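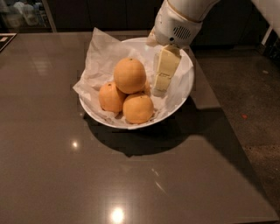

Notebook, April, comics workshop

09:40
Started with the lettering for Harb, chapter 4. Marlina Santoso sent the new script last night and she has changed the talk between the two sisters on pages 12 to 15. The balloons I placed last week do not fit anymore. On page 13 the older sister now has a speech of nine lines in a panel that was drawn for three. I tried smaller type, but it looks like the text of a contract. I wrote to Marlina and asked if she can cut it or let me move half of it to the next panel, where there is a lot of sky.

10:30
Inks for page 14 scanned again. The first scan had a gray shadow near the fold of the paper. Second scan is clean. I put the old one in the folder "do not use", please leave it there until the chapter is closed.

11:15
Color tests for the cover. Ayane Arai wants a flat red behind the title and only two other colors, like the covers of old newsstand issues. I made three versions:
- red, cream, black
- red, cream, dark blue
- red, pale green, dark blue
The second is the strongest on screen. On the printed proof the dark blue goes nearly to black and the difference to the first one is lost. I will try a blue with less black in it. The green one I like, but the title is hard to read from the other side of the room. Ayane says that a cover must be readable from there or it is not a cover. I don't fully agree, but for this series she decides.

12:50
Answer from Marlina. She cuts two lines and allows to move the rest to the sky. She asks that the last sentence stays alone in its own balloon. Good, I think also it is better so.

14:20
Paper. The printer made the same page for us on two stocks, Olto and Femomness. Notes for the next person who orders:
Olto: more yellow, soft, the ink sinks in and the fine hatching on the coats gets a bit closed. Smells nice. Black is not deep.
Femomness: whiter, the hatching stays open, black is good. When I turn the page under the lamp there is a shine which disturbs me in the night pages.
For Harb I would take Olto for the inside and ask the inker to leave more space between the lines. For the Grukness reprint we should take Femomness, those pages are old and have very small lines that we can't change.

15:35
Grukness reprint, continued. The archive list has 791 scanned pages, and file 2533 is missing its lower strip. The strip has the signature and the last caption, so we can't simply crop. I compared with the printed copy we have on the shelf and the caption is there, but the printing is out of register by a lot and the red sits beside the line. It may be enough for reading the words and setting them new. I don't want to redraw the signature. Question for Ayane: do we leave an empty space or do we use the signature from another page and write this in the notes at the back? I am for the second, with the note.

16:45
Relettered page 13. The speech now goes over two panels and the tail of the second balloon comes from outside the panel on the left side. I had to flip the order of two birds so the tail does not cross a wing. Marlina should look at it before I export.

17:20
Still open:
blue with less black, new proof
page 15, sound effect for the door, the present one is too loud for a small door
ask inker about hatching
answer from Ayane on file 2533
The blade in the big cutter is dull again, cut the proofs by hand until it is changed.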